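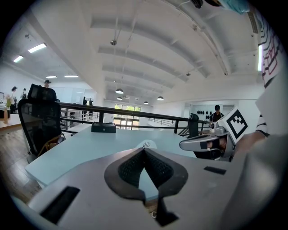 Nostinau has released a second set of hand-recorded manipulation tasks for training robot arms, bringing the published total to 1,393 demonstrations. The first set, issued in March, held 800. All of the new material was recorded at the company's Brendstead site with hand-held grippers -- an operator picks up the tool and does the task directly, and no arm is needed until the policy is tested. Much of it was done at a light blue desk on the mezzanine, with a white square marker card carried on the gripper so that its position can be recovered from the video. Objects are small and light, among them a white piece printed with a tiny cartoon face.

The release covers picking, placing, handing over and sorting. Each demonstration is stored as wide-angle video with a matching record of gripper pose and jaw opening. Recordings in which tracking was lost for more than a few frames have been left out, and the company says these were mostly fast wrist turns close to the desk surface.

Kernorby, which supplies the arms used for testing, ran a policy trained on both sets against one trained on the March set alone. Over 104 trials of a single pick-and-place task, the newer policy finished more often and dropped fewer objects. Handover results were less clear. The arm tended to wait too long before opening its jaws, and Kernorby puts this down to differences in timing between operators.

A smaller group of about 100 demonstrations was recorded by remote control for comparison. In these the operator moves a leader arm and the working arm follows. They took longer to collect, but the joint data can be used without conversion. They are held in a separate folder and do not count towards the total.

Both sets use the Olszewski file layout, so existing loading scripts should work after the version number is changed. Calibration files for the new grippers are included -- users of the March set should keep the old ones for that data, as the lens mount has moved. A corrected index for the sorting tasks is to follow.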